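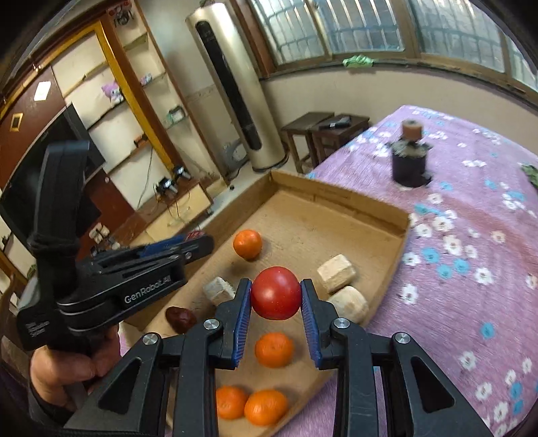
Figure 2. Fresh produce as handled in the home.

3.2 How households talk about ripeness

When we first sat down to plan the Derwood survey, we expected that ripeness would be the easy part. Everybody has bought a tomato, after all, and everybody has an opinion about whether it was a good one. We mailed 3,000 questionnaires in February, and of the 980 that came back filled in, a surprising share had notes squeezed into the margins next to the ripeness questions, some of them running over onto the back of the page. We are grateful for every one of these notes, and a good deal of what follows comes from them.

The word people reached for most often was "ready." It was used for tomatoes, pears, melons and avocados, and now and then for oranges, although several people crossed it out in that last case and wrote "sweet" or "juicy" in its place. We think this small correction is worth pausing over. An orange does not go on ripening much on the counter the way a tomato does, and the people who answered us seem to know this very well from their own kitchens, even when they would not put it in those terms. They wait for a tomato. They do not wait for an orange, they just hope for the best and peel it.

Color came next, and then feel. In Ilen, where more families told us that they keep a garden, feel was mentioned before color, often with a warning about how hard to press ("gently, near the stem, and only once," as one person put it). In Otuneck, where most shopping is done at the one large store by the highway, color came first by a wide margin. We had guessed that age would explain this, with older shoppers trusting their thumbs, but when we split the answers by age the gap between the two towns stayed very nearly where it was. Readers who remember the Szénási scale will notice that it gives color and feel equal weight, and we would suggest, with real affection for a tool we have leaned on for years, that equal weight may not suit every town.

We should also say something about storage, as it came up far more than we had planned for. Our form offered the refrigerator, the counter and "other," and "other" turned out to hold a whole world of its own: porch steps, window sills, a spare bedroom kept cool through the winter. Because we had left only a short line for these answers, many are hard to read, and we coded them as loosely as we could without losing them altogether. A longer line has been added to the form for the second mailing, which is taken up in Section 3.3.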